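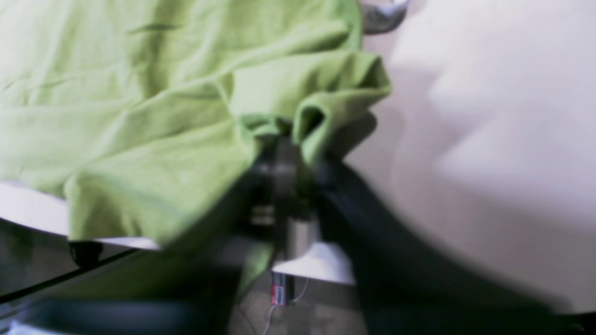

Gikcombe Hall music notes

The second Goltanach EP is finished. Six songs, recorded over the winter in the back room at Haworth Street, and the band will play all of them at the hall in October. Copies will be at the door and at the record shop.
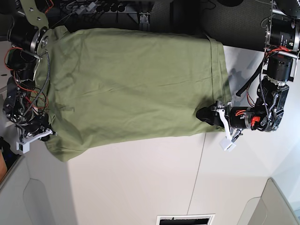

Gunport are still working on their album and have put the release back to next year. The drums had to be redone. They are also sorting out merch for the tour, and the shirts will be olive green, a colour close to the cloth spread on the white tabletop, with the band name in black on the back. They have ordered 100 and won't be reprinting. The first single is out now and had 3,352 plays at last check.
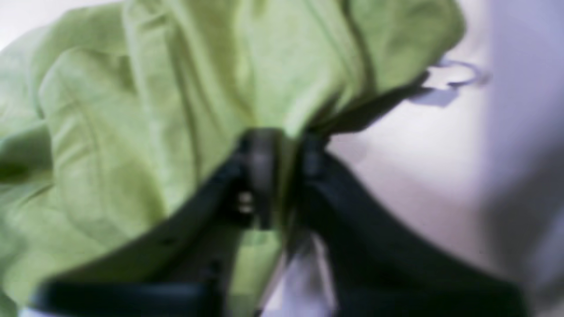 A reader in Haworth wrote in to say the single is too polished and that the live version from last summer had more go in it. The live version is still up on the band's page if you want to compare the two.

Tickets for the October show go on sale at the hall office on Sunday, August 24, 2025. The hall holds almost 976 with the balcony open. Doors are at seven and under-18s need an adult with them.

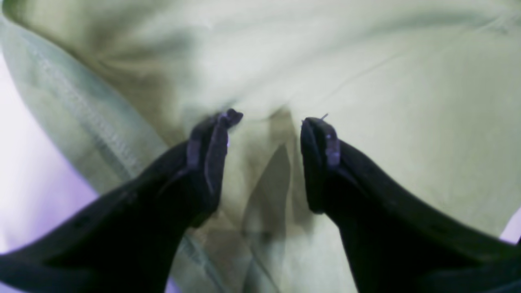 Another reader asked whether Goltanach would play anything from the first EP. The band says two older songs are in the set, and the rest will be new.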